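Bindwood Modular Display Wall

We love how quickly these go up! The Bindwood is a freestanding panel system for festivals, pop-up galleries and street-front art projects, and we've hired it out to artists working in every odd corner of Sandcombe. Each panel is 900 mm wide and 2000 mm high, and the hinges lock at any angle, so you can bend a run of them around a tree or a doorway.

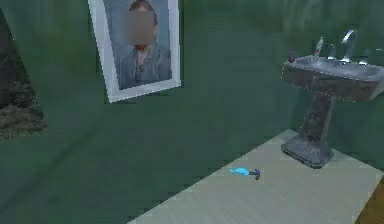
Colour is up to you (paint them, just bring them back dry). October dates go early, so get in touch soon!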